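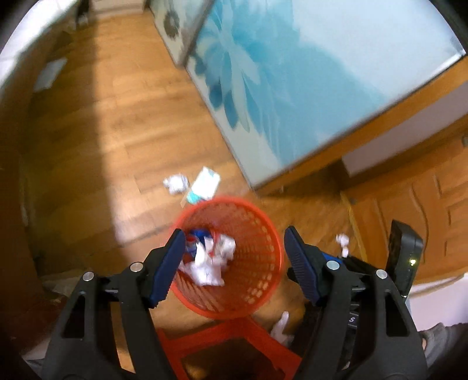
Hand-held gripper over a waste basket, with waste paper on the floor nearby.

Gripper budgeting

Gripper budgeting is the planning of money, spares and time for the purchase of hand-held grippers, which are carried by a person and used to record how everyday jobs are done so that a robot may later be taught to do them. It covers the tool itself, replacement parts, storage of recordings, wages and the objects being handled. The last of these is usually entered as zero and corrected afterwards.

Background

Early buyers tended to treat the hand-held gripper as a cheap substitute for a robot arm, and budgeted for it as they would for a cordless drill. The comparison held until the first order for spare fingers. In Nundeck, where several small workshops took up household tidying as a subject, the cost of jaw pads over a year was found to exceed the cost of the tool they were fitted to. Aníbal Quispe, who ran purchasing for the Vurnance project, set this out in a note to his partners dated Tuesday, January 30, 2018. The note is still quoted in the trade, mainly for its second paragraph, which consists of the word "pads" and a figure.

Main costs

Tool. The purchase price includes the body, a pair of fingers and one set of pads. Suppliers may offer a lower price for an order of 4 or more – a discount that has persuaded many a two-person workshop to own four grippers.

Wear parts. Pads are ridged on the inner face to hold thin or slippery things, and the ridges wear down. Screws work loose and are lost, generally under furniture. The Vurnance plan allowed 24 pairs of pads a year for each tool in daily use, along with a bag of screws and a magnet on a string.

Recording and storage. Each attempt at a task is kept, including the bad ones. Buyers who plan only for the good ones run out of disk space first and patience shortly after.

Labour. Wages are the largest item in most budgets and the one most often left to another department. Resetting a room between attempts takes longer than the attempts do. Putting litter back on a floor in a natural manner is skilled work, and is seldom paid as such.

Props. Household tasks need household goods. Baskets, boxes, wrappers and waste paper cost little one at a time, and are therefore bought without permission. Heriberto Tello, who kept the accounts at the Groltalano workshop, recorded 403 separate receipts for props in a single year, almost all of them from the same shop.

Planning methods

The simplest method divides the total yearly cost by the number of usable recordings. A workshop aiming for 2000 usable recordings can then compare tools on an equal footing, provided it agrees beforehand what "usable" means. Agreement has been known to take until February.

A second method, known as the Nina method after the spreadsheet in which it was first laid out, starts from the room. Each room is given a yearly allowance for floor space, lighting, props and wear parts, and the tools are bought with whatever remains. It tends to produce fewer grippers and better stocked cupboards. Critics point out that the original spreadsheet contains a column headed "misc" that is larger than the others put together.

Renting is a third course, suited to short projects. Rental terms commonly exclude pads.

Criticism

Some buyers hold that detailed planning is wasted on tools that change design so often, and that the money would be better kept in hand for the next version. Suppliers agree with the second part. Tello argued for buying a single tool, wearing it out completely and writing the budget from what had broken, an approach adopted at Groltalano and by two workshops in Nundeck.

See also

Spare parts planning
Cost of ownership
Petty cash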